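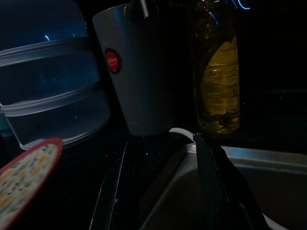 A kitchen sink is a poor test of strength and a good test of nearly everything else a household machine has to do. The payloads are small, and no single item weighs enough to trouble an ordinary pair of arms. The difficulty lies in light, clutter and contact. Dark worktops return little to a camera, polished steel returns too much, and a bottle of yellow liquid passes light that a depth sensor expects to bounce back. A plate with a red rim and a floral centre is easy to find by colour. The unlit stretch of counter beside it, dotted with crumbs, is much harder to measure, and that is where the fingers must go to get under the edge.

Nkechi Nwankwo has spent two years on this problem at Foltwood, where the test kitchen is used for little else. Her group compares control software on clearing and washing-up tasks. Two packages were under test when I visited: Nurmi, which plans each movement from a model of the room, and Skiller, which is trained on recorded demonstrations and has no explicit model at all.

The training set for Skiller ran to 3,165 demonstrations, each performed by a person steering the arms. Of these, 1,160 involved the sink. Nwankwo would like more, but steering is slow work, and operators tire and become careless with the left hand.
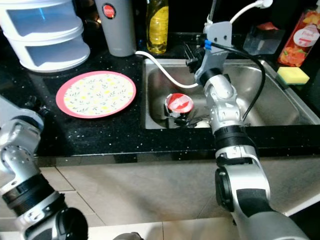

Nurmi needs no demonstrations. It does need an accurate position for every object, and it stops when it cannot get one. On plates standing clear of other things it was the more dependable of the two. Among items lying together in a basin it spent long periods replanning, and on several runs it gave up with the arm held over the water.

Skiller seldom stops. It will close on the wrong part of a cup, lift, lose it and try again, with no sign that it has registered the first attempt. For soft or light items this is acceptable. For glassware it is expensive, and the group now keeps glass out of unattended runs.

Neither package handles two-handed work well. Holding a plate with one gripper while the other brings a sponge to it requires the arms to agree on force as well as position, and rigid fingers give poor information about force.

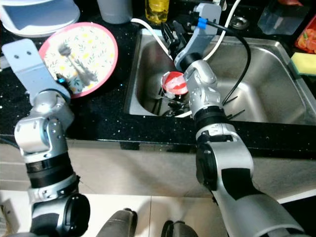 *Both arms at work: a red cup in the right gripper, the left against the rim of the plate.*

The last formal trial comprised 370 attempts at clearing a single place setting. Nwankwo declined to give a success rate before the results are checked, but said that a person would still finish well ahead of either system.

Shop-floor work is further along. At Bovgate, a packing plant that shares some of Foltwood's software, similar arms move trays between fixed stations in batches of 100. The trays are identical and the lighting is constant. Nwankwo regards the comparison as unfair to kitchens. A second round of trials, with padded fingers and a force sensor at each wrist, is planned for July.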